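4.2 Reuse of delivery boxes in the home

Most earlier work on cardboard packaging stops at the point where a parcel is handed over. What happens between delivery and the recycling bin has received much less attention, although household surveys suggest that many boxes stay in the home for weeks or months.

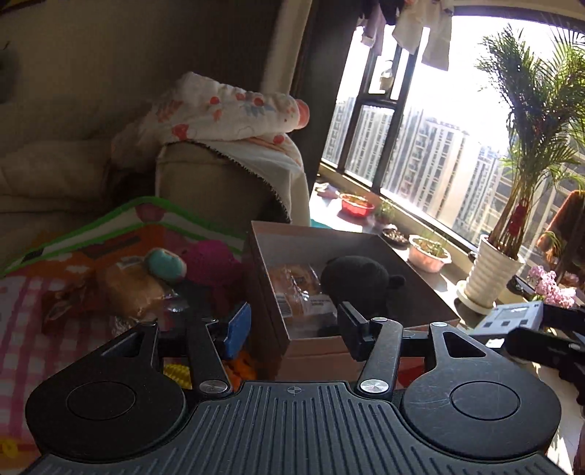 The present section deals with this middle period. It draws on the diary part of the Grilter survey, in which households in the towns of Flostach and Kalow kept a written record of every cardboard box that came through the door. The diaries cover 3,923 boxes. For each one, the household noted the size class, whether the box was lined or unlined, what it was used for after it had been emptied, and when it left the home. Boxes smaller than a shoebox were left out of the record, as were padded envelopes and cardboard sleeves.

Lining was included as a category at the request of the Boros sorting plant, where mixed materials are handled on a separate line. A lined box was defined as one with an inner surface or insert visibly different from the outer board. A tan box with a white lining, as in Figure 3, falls into this group. Households were not asked to identify the lining material. In the pilot round they had been asked to do so, and their answers could not be relied on: the same type of box was entered as paper, plastic and foam by different people living at the same address. The question was dropped before the main round began.

Three patterns of use stood out in the diaries. The first was short holding, where the box was emptied, left in a hallway or spare room and put out with the next collection. The second was storage, mostly of clothes, toys, papers and seasonal goods. The third was onward use, in which the box left the home again with something in it, either as a returned order or as a parcel to friends or family. A small remainder went to uses that did not fit any of these headings, such as pet bedding, seed trays and floor covering during decorating.

Lined boxes were kept for longer than unlined boxes in both towns. The diary notes give two main explanations. Some households regarded the lined boxes as stronger or cleaner and set them aside on purpose. Others were unsure which bin they belonged in and put off the decision. These two groups look the same if only the length of stay is measured, and earlier studies that relied on collection data alone would have had no means of telling them apart. We return to this point in section 4.4.

Size also mattered, but less than expected. Large boxes were often flattened within a day of arrival, particularly in flats, and a flattened box was seldom opened out again for storage. Medium boxes were the most likely to be kept whole. Several households wrote that they preferred a box that one person could lift when full - a remark that appears in the Kalow diaries more often than in those from Flostach.

January was treated separately. Many boxes recorded in that month had been in the home since before the diary period started, and their arrival could not be dated. They are included in the figures for type of use but left out of those for length of stay.

Two limits of the diary method should be noted. Keeping a diary may itself have led people to think about their boxes and to clear them out sooner. In addition, 18 households stopped writing before the end of the period. Their completed pages were kept in the data set, but boxes still in the home on the last page were marked as having no known end date. Follow-up interviews were held with eight of these households, and seven of them said that lack of time was the reason for stopping.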